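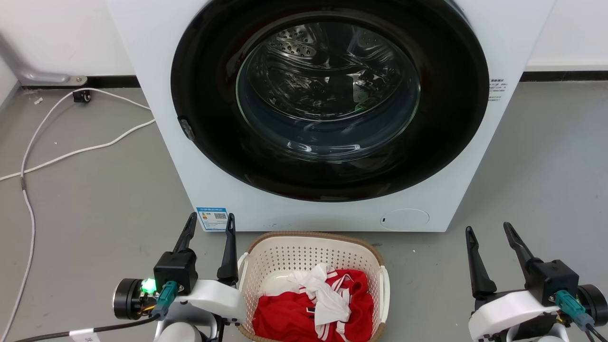
Coaching & Team Management > Youth Basketball > Practice planning

How do I run a useful practice with half a court and too many players?

Posted by plunthorpe_hoops in September

I've taken on the under-14 girls at our club in Plunthorpe after two seasons helping out with the younger ones. We used to have the full court at the sports hall, but this season we only get one half of it, 6.30 to 8.00 in the evening, with badminton going on behind the dividing net. I have more girls than last year as well, so there is always a line of players waiting at the side, and the ones in the line are the ones who start messing about.

What I've been doing is a warm-up, layups from both sides, a shooting drill, then a scrimmage on the one basket. The scrimmage is the part they like, but only half of them are on at once and the weaker players hardly touch the ball. We also have no way of practising a press or a fast break, and it shows. In our first game, away at Hurnen, we gave up the ball over and over just trying to get it past halfway.

There is one main basket and one side basket that folds down from the wall, slightly low. Plenty of balls. I'm on my own most weeks, with a parent who can help but doesn't know the game.

Two things I would like to know. How do other people split the time when space is short? And is there any sensible way to teach beating a press without the full length of the floor?

Thanks in advance.

---

Mangubat
Posted the same evening

I coached school teams in a small gym for a long time, so I know the problem. The first thing I would do is drop the layup lines. With one ball moving and everyone else standing, each girl gets a handful of shots in ten minutes. Put half the squad on the main basket and half on the side basket, and swap them at a fixed time. The side basket being low doesn't matter for footwork and finishing. Use it for those and keep outside shooting for the proper one.

For a ninety-minute slot I would do something like this:

6.30 - ball handling, everyone with a ball, spread over the whole half court
6.45 - two groups, finishing at one basket and passing and cutting at the other
7.10 - small games, three against three, at both baskets
7.35 - whatever you want to work on as a team
7.50 - free throws, then a short talk and finish

Three against three is where your weaker players will improve. Nobody can hide with only two teammates. Make a rule that every player on the team has to touch the ball before a shot counts. They will complain for a week and then get used to it. Keep games short, first to two baskets, loser goes off and the waiting team comes straight on. Anyone who is off does stationary dribbling or passes against the wall. Your parent helper can look after that and keep the score without knowing any basketball.

On the press, you don't need the full floor. Turn the court sideways. Use the width of the hall as your length, sideline to sideline, and put cones down for a target line. It is shorter than the real thing, but most turnovers against a press happen on the inbounds pass and the two passes after it, and you have enough room for those. Start with two attackers against two defenders and an inbounder. When they can get it in safely, add a third on each side with someone flashing to the middle.

Teach them three things about it and leave the rest. Catch the ball and turn to face up the court before dribbling. Don't dribble into the corner. Always have one player behind the ball and one in the middle. At under-14 that will beat most presses you meet.

Fast break is harder. I would work on the outlet pass and the first two steps and accept that the rest has to come in games. You can also start from halfway with three attackers running at two defenders, and that is near enough to the end of a break.

One more point. Ask whoever books the hall if there is a full court slot going once a month, even at an awkward hour. We got one that way. A single full session before a run of fixtures made more difference than I expected.

---

winero_guard
Posted later

Just run them more. When we were kids we had half a court and no heating and nobody worried about plans. If they're messing about in the line, do sprints.

Also get them skipping ropes, they're cheap and don't take up room.

---

baseline126
Posted the next day

I agree with most of what Mangubat has put. I'd disagree on the free throws at the end. If you leave them until the last ten minutes they get rushed or dropped when something else runs over. I have mine shoot two each between every activity while the others get a drink. It breaks the session up and they shoot when they are a bit tired, as they would in a game.

For numbers, if you have an odd player out, make her the neutral player who always plays with the team in possession. Change her every few minutes. It gives the attack an extra passer and it's good for defenders to have to talk to each other. Your less confident players often do well in this job, as they get a lot of the ball without much pressure.

I'd also be careful about doing too much press work with a group that can't yet dribble with the other hand. You can walk them through the positions, but it falls apart as soon as someone is forced left. I spend the first weeks of a season on weak hand dribbling with a defender close by, in narrow lanes marked out with cones, one pair to a lane. You can fit a lot of pairs in half a court that way and there is no line at all.

Check the gap behind the side basket before you run anything at speed towards it. Ours is fixed close to the wall, so we only use it for slow finishing and shooting, no contact games. If yours is the same, play one three against three at the main basket and use the other for a shooting contest.

---

plunthorpe_hoops
Posted the next day

Thanks, all useful. The side basket is close to the wall, so I'll go with the shooting contest there. I tried the sideways press drill in my head against the markings and the badminton line gives me a ready-made target line. Will ask about a full court slot as well.

Filed under: practice plans, small gym, press break, under-14s

Contact us | Community rules | © Baseline Help Forum | Back to top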